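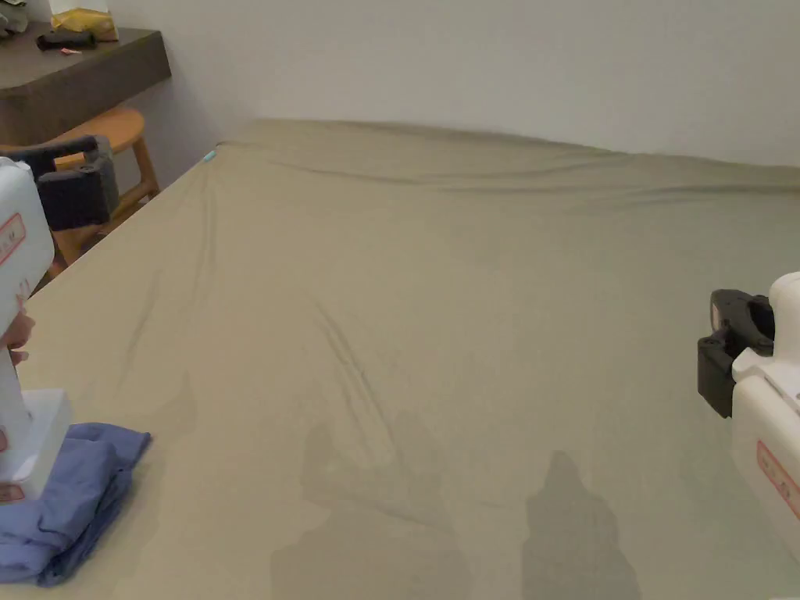
Section 3: Getting the fitted sheet on (and keeping it there)

Okay, if you've worked through Section 2 you have a mattress on a base and the base isn't wobbling. Good! Now for the part I used to hate most, and the part I get the most mail about. I've made beds in more rentals than I care to remember, and the Caltine fitted sheet is the one I keep coming back to, mostly because the corners are deep and the elastic runs the whole way round. The steps work for any fitted sheet though, so don't skip ahead if yours came from somewhere else.

What you need

- The fitted sheet, washed once and fully dry
- Both hands free (put the coffee down, I mean it)
- Enough room to get at the foot of the bed and at least one long side

If your bed is pushed up against a wall, pull it out 2 or 3 inches before you start. You can shove it back at the end. I skipped this for years and scraped my knuckles every single time.

3.1 Finding the right way round

1. Drop the sheet in the middle of the mattress and find the care label. On the Caltine it's sewn into one corner seam, and that corner goes at the bottom right when you're standing at the foot. Other makers put it wherever they like, so check yours once and remember it.

2. Open the sheet out until you can see all four corners. Don't tug anything over the edge yet.

3. Look at which way is longer. On a wide bed the difference between length and width is small enough to fool you, and you won't find out until the last corner refuses to go on. Been there, on a Tuesday at midnight, with guests waiting in the hall.

3.2 Putting the corners on

4. Start with the far corner on the wall side. It's the worst one to reach, so get it done while the sheet is slack. Tuck it well under, a full hand's depth.

5. Go diagonally to the near corner on the opposite side and hook that one on. The sheet will pull tight in a line across the bed and look terrible. Keep going!

6. Do the other two corners in whatever order you like. If the last one fights you, lift the mattress corner up to meet the elastic instead of hauling the elastic down.

CAUTION: Don't kneel on the mattress while you're stretching the last corner. Your weight pins the fabric, you pull harder, and something gives. With me it was a seam, and I'm not a good enough sewer to fix elastic.

3.3 Smoothing

7. Start in the middle and push outward with flat palms, toward the sides and then toward the head and foot. Long slow strokes are better than lots of little pats.

8. If you're left with one long crease running in from a corner, that corner is sitting crooked. Pop it off, turn the seam so it lines up with the mattress edge, and put it back on. You can iron a crease like that with your palm all morning and it'll still be there.

9. Small ripples along the wall edge mean there's spare fabric on that side. Reach down, pull the slack under the mattress, and run your hand along the edge to settle it.

NOTE: Plain, solid colors show every wrinkle, and the olive and khaki shades are awful for it in side light. Open the curtains all the way before you decide you've done a bad job. I've redone perfectly decent beds because of a lamp.

3.4 Things that live on the bed

I know the bed is the biggest flat surface in the room and that's where all the folding happens. Fine by me, but fold after step 9 and keep your pile down at one corner, so the middle stays smooth. Anything that's still in a heap when you're done goes on a stool or a desk, or (my usual answer) over the end of the bed until tomorrow. If you've got the Nurard blanket from Section 4, leave it in its bag for now. It sheds a bit the first time out and you'll want to shake it out of a window first.

3.5 If it keeps popping off

Measure the mattress depth, topper included. That's the number people forget, me too. If the sheet's pocket is shallower than that, no amount of tucking will save you, and sheet straps are cheap. Put them across the two head corners first and see if that does it before you bother with the foot.

Section 4 covers the blanket and the pillows, in that order.

We use cookies to remember your preferences and see which pages get read. Accept all | Manage settings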